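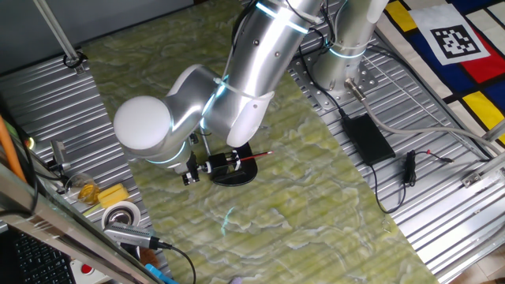 Green marbled sheet covers the middle of a ribbed aluminum bench at the Hartley workshop in Limport.

Limport's Hartley workshop has covered part of its metal bench space with a green marbled sheet, and the supplier says the change will make small clamping jobs easier. Regular users may want to see a few months of wear before they agree.

The sheet is sold by Uvell under the name Plundis. It runs down the middle of the bench in one wide band, and the grooved aluminum is left bare on either side. Hartley has fitted 2 lengths so far, at a total cost of $827.

Uvell's leaflet makes a lot of that band. It says small parts stay put on it, that marks wipe away, and that a dropped screw is easier to find than on slotted metal. The last claim sounds fair enough, as anyone who has tried to get a washer out of a groove will know. The first two are harder to judge. The leaflet gives no test results, and Uvell did not send any when asked.

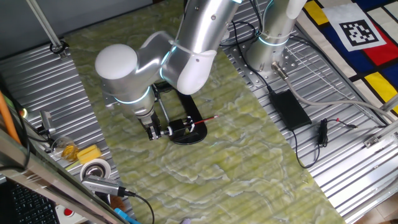
Thin red rod with a pointed tip, in a clamp fixture over the green sheet.

Clamp work is the job the leaflet talks about most. A clamp holding something as thin as a pencil has to stay where it is set, and plain bench metal is not kind to either one. Whether a marbled sheet does any better than an old rubber mat at a fraction of the price is a question Uvell does not take up.

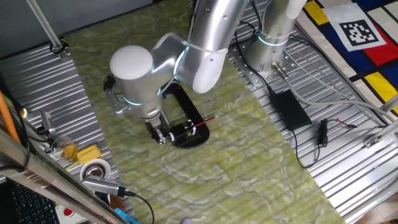 Then there is the pattern. The company calls the pale veins "calming," and says they hide scuffs. They may do that. A busy swirl could just as easily hide a thin sliver of pencil lead or a bit of wire, and that is a poor trade on a bench where people lean their forearms. A plain light color would have been the safer pick.

Shine is another matter. The surface is glossy and throws back a good deal of light, which won't please people doing close work late in the day. In places the ribs of the table can still be made out through it as faint stripes, so it is fair to wonder how much cushion a heavy C-clamp gets when it is laid down on its side.
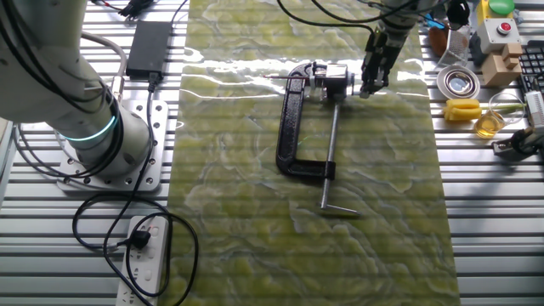 More lengths planned

Hartley has set aside a further $800 for the same product and expects to place the order in June. The workshop says it will look at how the first lengths have held up before it pays. It has not said what would count as a fail, and there is no written list of checks.

Uvell offers a 2-year guarantee on Plundis. The guarantee does not cover cuts, dents or damage from clamps.

Contact the newsdesk | © 2023 All rights reserved | Back to top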